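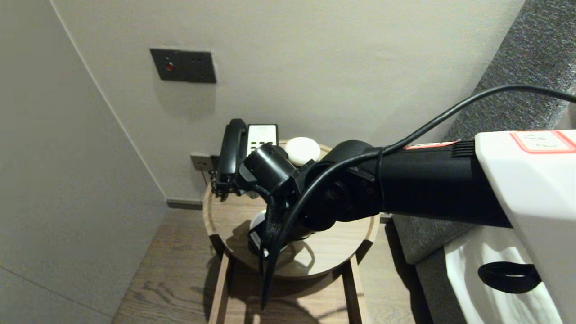
More than one reader wrote in after the last issue to say the price was fine but the setup put them off, and could we please look at a mobile arm that a small guesthouse can get going without hiring an engineer. Fair. So we got the Naltik service package on a trial, the one Wistdale rents out by the month, and ran it in a furnished room with a side table, a corded phone and the usual tight corner.

First impressions, quick ones. Arm is matte black, body is white, and it takes up more floor than the brochure made us think. Measure your doorways before you order. Reach over a small round table was OK once the base was parked right. Parking it right took 2 tries.

The job list we gave it: wipe down the table, straighten small items, leave the phone alone. It did the wiping at a steady, slow pace. Straightening was hit or miss. Light things it nudged when it should of picked up. The phone got left alone, mostly, and we'd still tuck the cord back before you start a run.

Speaking of cords. There's an outside cable on the arm that hangs in a big loop and you do have to watch it near lamps and handsets. Wistdale says a clip kit is coming in June, no price yet.

Cost: $938 a month, and that covers phone support plus 2 visits from a tech. Extra gripper pads are $100 a set. Not cheap. Compared with the Gashaw plan we covered in the winter it's a bit more money but teh support line picked up every time we called, even at 7 in the morning. Gashaw never did better than a callback.

Software is Anance, runs on a tablet. Room maps are easy to draw, harder to edit. If you move a chair you redraw the whole thing, which got old fast. An update is promised, we'll beleive it when we see it.

Who's it for? Places with roughly the same furniture in every room. If all your rooms are different, wait for the map fix. Trial slots still open, ask Wistdale for the short contract, the long one has a cancelation fee on the second page.

Last updated: April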